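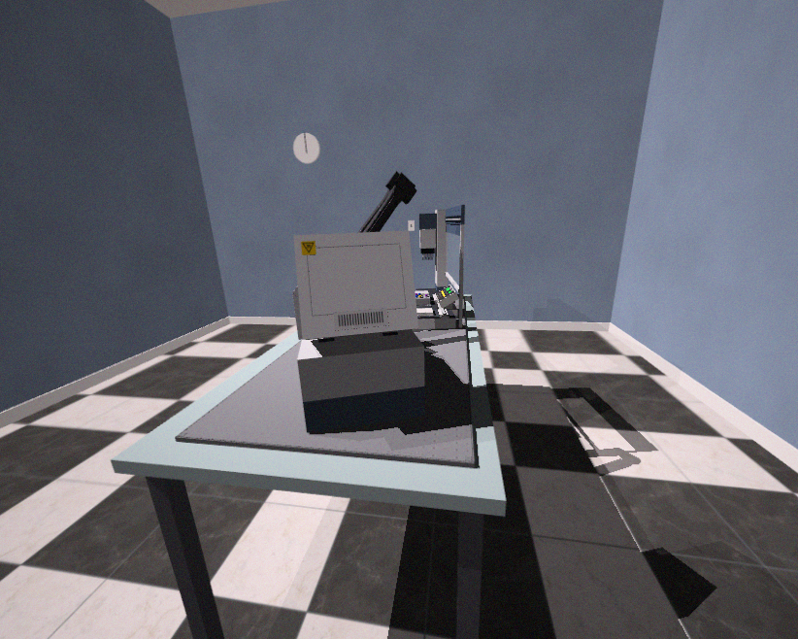
Por que tanta gente se inscreve para falar na audiência do orçamento e depois vai embora sem falar nada?

Porque a lista é chamada por ordem de inscrição, a mesa fala primeiro e sem limite de tempo, e quem trabalha cedo no dia seguinte não aguenta ficar até o fim. Vou contar como foi a de 28/11/23, que eu acompanhei inteira, e já peço desculpa pelo tamanho do fio, vocês me conhecem.

Cheguei cedo porque queria sentar perto do corredor (meu joelho, gente). A pauta tinha um item só que interessava ao bairro: o remanejamento da verba do transporte escolar para a reforma do estacionamento da Câmara. Estava lá na página 9 do anexo, numa letrinha miúda que eu precisei fotografar e aumentar no celular.

Quem me avisou desse anexo foi a Nives Marras. Ela lê diário oficial como minha avó lia folhetim, e manda mensagem de madrugada. Nives, querida, obrigada, mas eu durmo.

O vereador Dario Palumbo abriu os trabalhos agradecendo a presença de todos, e depois agradecendo de novo, e depois contando a história da avenida desde que era de terra. Eu gosto de história, gosto mesmo, mas quando ele chegou no asfalto já tinha criança dormindo no colo de mãe.

Pra ser justa com ele: foi o único da mesa que respondeu pergunta de morador olhando pra pessoa. Discordo do voto dele nessa matéria do começo ao fim, e vou continuar discordando, mas isso eu reconheço.

Já o Renzo Benedetti, que na campanha tomou café na cozinha de meio mundo aqui da rua de cima, disse que o transporte escolar "será reavaliado oportunamente". Oportunamente quando, Renzo? As aulas voltam e os meninos do alto do morro continuam morando no alto do morro.

Perguntaram pra ele se existia algum estudo. Ele disse que existia. Perguntaram onde estava. Ele disse que estava em fase de consolidação. Anotei exatamente assim no caderninho e sublinhei.

A fala mais bonita da noite foi da Nouhaila Hamdy. Tem 2 filhos na escola municipal, levou o trajeto deles escrito numa folha, com o horário de cada ônibus, e leu devagar. O microfone falhou no meio, ela esperou voltar e recomeçou a frase do começo. Teve palma, a mesa pediu silêncio, teve mais palma.

Alguém aqui nos comentários vai dizer que estacionamento também é necessário. Pode ser! Eu mesma já rodei aquele quarteirão procurando vaga. Só acho que dá pra fazer uma coisa sem tirar dinheiro da outra, e queria muito que alguém da mesa tivesse se dado ao trabalho de explicar por que não dá.

O abaixo-assinado contra o remanejamento passou de 4.000 assinaturas. Foi protocolado, tem carimbo, e a Elif Naz Soylu guardou a cópia numa pasta de plástico que não largou a noite toda. Se disserem que não receberam, a Elif aparece com a pasta.

Respondendo a quem perguntou por mensagem: não, não sou candidata a nada, nem vou ser. Já me basta a reunião de condomínio, onde aliás também se fala muito e se vota pouco.

E respondendo ao rapaz que me chamou de "militante de sofá": meu filho, eu fiquei numa cadeira dura até fecharem o salão. Quem me dera o sofá.

Encaminhamento prático: a votação ficou para março. O pedido de fala se faz no protocolo, com documento, e dá pra chegar antes de abrir. Quem não puder ir pode mandar manifestação por escrito, que tem que ser anexada à ata. Peçam o número do protocolo e guardem.

Se alguém tiver a gravação da fala da Nouhaila, me manda? A minha ficou com o som da senhora do lado abrindo bala.

Amanhã eu digito o resto das anotações, agora vou esquentar a sopa.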